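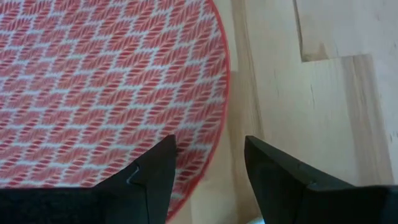

Projects > Kerslake Fund > Reports > Equipment

Filed under: Interim reports, capital equipment

Lisholm Dish Handling Project
Progress report to the Kerslake Fund, equipment strand
Prepared by Zodwa Mnguni, with purchasing notes from Aminu Mohammed
25/11/2018

1. Position against plan

The grant covers purchase of parts, spares and tableware for two-arm handling trials at the Lisholm workshop. Spending is within the approved budget. One line, gripper fingers, has run ahead of forecast. One line, the second dish rack, has not been drawn on and we ask to move it (section 4).

Trials have moved from single plates lying flat to plates in a stack and plates standing on edge in a rack. The rim is the grasp point in all cases. A finger has to pass under the rim while the other closes from above, and most of the wear we see on the fingers comes from that first contact with the table or with the plate below.

2. Consumables and spares

Fingers were budgeted at one replacement pair per arm for the full period. Consumption to date is 5 pairs. Tegan Harawira inspected the discarded parts and found that damage was confined to the last few millimeters of the tip, with the body of the finger sound in every case. A two-part finger with a replaceable tip would cost more at first order and less per change. Plitus has quoted for a batch of 15 tips with matching bodies. Lead time is 8 weeks, so an order placed now would not arrive before the current stock is used. We propose to buy one small batch of the existing design to cover the gap.

Cable wear at the wrist is a smaller item. Two leads were replaced under the maintenance line and the routing was changed to give a longer loop at the joint. No further spend is forecast there. 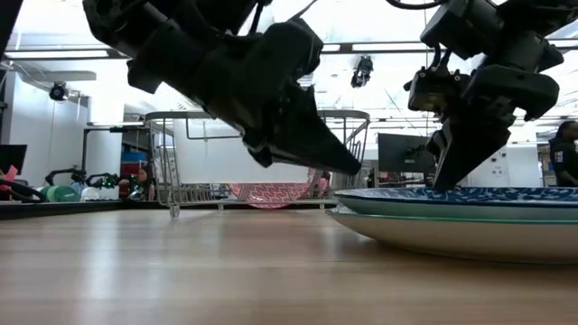 Tableware is charged to the same line as spares. Plates with different patterns and rim colors were bought on purpose, as the wrist cameras performed unevenly on plain white stock during setup. Printed patterns give the tracking more to work with, although a dense repeat can produce a false match one row over. Andor Győri is logging these cases separately. Breakage has been lower than allowed for, and the remaining tableware allowance of 326 dollars should last to the end of the period with no top-up.

3. Fixed equipment

Both arms are in service. Neither has had a fault that stopped work for longer than a shift. The overhead lighting was left as installed. Reflections from the tabletop affect the fixed camera view more than the wrist views, and a matte cover for the table was priced. It is not recommended at this stage, because any cover changes the surface height and the arms would need to be recalibrated in the middle of a trial series. The question can be reopened once the stacked plate series is closed.

A spare wrist camera is still outstanding. The supplier at Lolladbridge has confirmed the order but has not given a ship date. If a camera fails before then, one arm would be idle. This is the main schedule risk in the present quarter.

4. Requested change

We request approval to move the allowance for a second dish rack to the finger line. The existing wire rack has proved adequate and the spacing of its upright wires suits the plates in use. The transfer would cover the interim batch of fingers in full and part of the Plitus quote. The balance can be met from the tableware allowance if breakage stays low. No increase in the total grant is sought.

Aroha Harawira has checked the figures against the purchase ledger. Copies of both quotes are attached to the paper version of this report.

5. Next period

- Place interim finger order on approval
- Confirm tip geometry with Plitus before the larger order is released
- Obtain a ship date for the spare camera, or cancel and reorder elsewhere
- Complete the stacked plate series and report wear per pair of fingers

A reply on section 4 before the end of November would allow the interim order to go out with the regular monthly purchase run.

Contact the Lisholm project office | Copyright Lisholm Workshop | Back to top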